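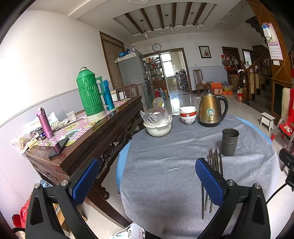 Kettle, bowls and chopsticks on the round table.

About Us

Greltthorpe Collectibles sells monster toys, robot kits and movie figures to adults who have told their families they're buying them as investments. We also sell to children, who are usually more truthful about it.

The shop was started by Chathurika Kanagaratnam, who had 230 boxed figures in a two-bedroom apartment and a landlord with opinions about the hallway. She sold 31 of them online in one February, missed most of them immediately, and bought 20 back at a loss. That remains our founding business model, though we've tried to improve on it.

Our first real location was a former shoe repair place on Irside Street, and on damp days the stockroom still smells like polish. We carry new releases, older vinyl figures, model kits, spare parts and a shelf of orphans: pilots without cockpits, dragons without tails, one very good left foot. If you own the right foot, please call.

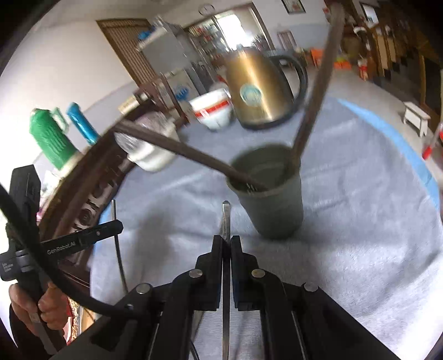 Grading is where we get fussy. A box with a crushed corner is sold as a box with a crushed corner. We don't say "shelf wear" when we mean somebody sat on it. Every secondhand figure is checked for loose joints, bad glue and replacement accessories before it goes on the site, and if we find a sword that belongs to some other hero, the listing says so.

In the last few years we've added two lines of our own. Stenis is a series of small resin sea monsters, sold unpainted, for people with steady hands. Nistor is a series of the same monsters, already painted, for everyone who bought Stenis first. Both are cast in short runs, and when a run is gone we move on to another beast.

The online catalog stood at 1,311 items when this page was updated on April 6, 2023. It will be wrong by the time you read it.

We buy collections too, large or small. Send photos, tell us what's missing, and please don't clean anything with dish soap first. We'll make an offer, and you're welcome to be insulted by it. Plenty of people come back.

Shipping, returns and preorder details are on the Help page.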